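Home News Projects Newsletter Contact

Open, close, repeat

Readers who picture robot teaching as a clean white lab and a person with a tablet should spend a morning on the Onance household set. The current job is appliance doors. You put on the backpack, pick up a gripper in each hand, walk up to the thing and do what you would normally do with your fingers, only slower and with cables.

The target for May is 1000 usable demonstrations. As of 3/13/26 we have 600, and nearly all of those are from people who now open their own refrigerators with two hands and a look of concentration. Glass remains the difficult customer. It reflects, it swings, and the policy trained on the early batch treated a dark pane as a fine place to put a gripper through.

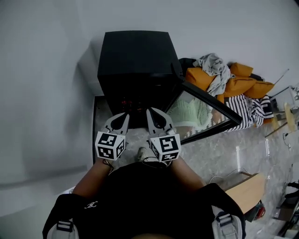
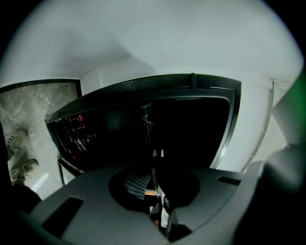

Working at the black appliance, marker cubes in one view and gripper tips in the other.

Anwara Paul wrote in after the last issue to ask why we don't just drive the arm remotely and spare everyone's wrists. She tried it at Plido and got 14 good door openings in a session, plus a very thorough education in network lag. Her suggestion is to keep the hand-held tools for the doors and save remote control for the slow stuff, such as shelves. We are inclined to agree — mostly on account of the lag.

Anyone who wants a turn can put their name on the sheet. Short sleeves help, and so does a tolerance for being told you closed the door too well.

Recent items
Flusska gets a second arm
Notes from the Ogundipe drawer trials
Why we threw out the towel data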